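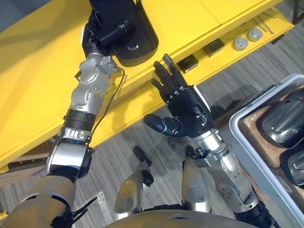 A slow weekend in Lullitia

Most visitors come to the coast for the water, and they go inland only when it rains. I did the same on my first trip. It rained on a Saturday morning, so I took the bus from the beach hotels up to Lullitia, 26 minutes on a road with many curves, and I stayed until the last bus back.

Lullitia is a market town with one long street. The covered market stands at the lower end, and it is open every day in July but only on weekends in the other months. I bought peaches, a straw hat and a jar of dark honey. The prices are written on small cards, and the sellers do not expect you to bargain.

Behind the market begins the path to the Urnari lookout. It has 1,248 steps, and the town has painted the number on the last one. I went up slowly, with many stops. From the top you see the whole bay and the roofs of the hotels, which look very small.

For lunch I recommend Yusof, a family restaurant near the upper gate. The fish soup comes in a deep bowl with bread, and it is enough for 2 people if they are not very hungry. Ask for a table in the courtyard.

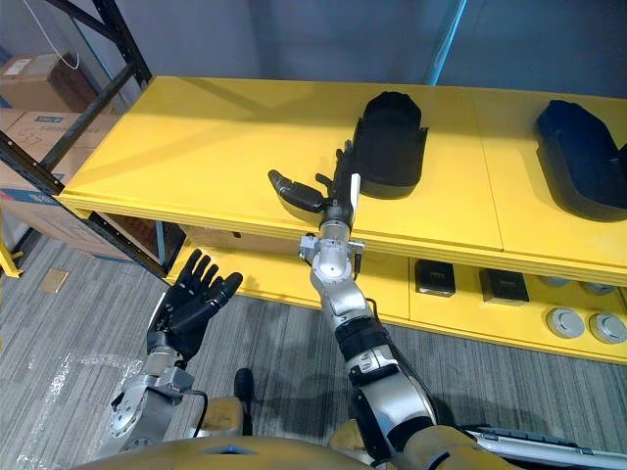 Is it possible to stay overnight in the town?

The Trirnell guesthouse has rooms all year, from $69 a night with breakfast, and it is a short walk from the bus stop.

I took a room there on my second visit. In the evening the day visitors leave, the street becomes quiet, and the bakery opens a side window where it sells warm almond rolls until ten. I ate mine on the church steps and then went back for one more.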